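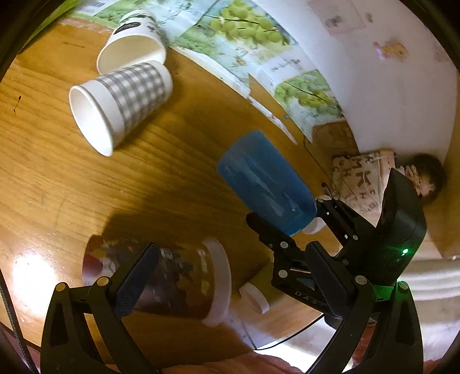

Eddale Hall Users' Group
Minutes of the meeting held 15 August 2020

The meeting opened with a warm welcome to everyone, and a few words of thanks for all the help since March.

1. Minutes of the last meeting were read and agreed, with one small fix: the rent is 208 dollars, where we had written 200.

2. Clearing the tables. We had a long and friendly talk about what gets left on the wooden tables after the coffee hour - paper cups, bottles, jars and the odd stray cap. It was agreed that each group will clear its own table before going home, and that paper cups go straight in the trash. Jars and bottles with something still in them go on the kitchen shelf, lids on please.

3. Dark marks on the wood. Flarkine has offered to look at the varnish on 3 tables at no charge, which was felt to be very kind. We will write and say yes.

4. Cups. The Witutstead group still has 101 paper cups from the spring supper and would be happy for us to have them. Accepted with thanks.

5. Any other business. The key to the side door is back on its hook.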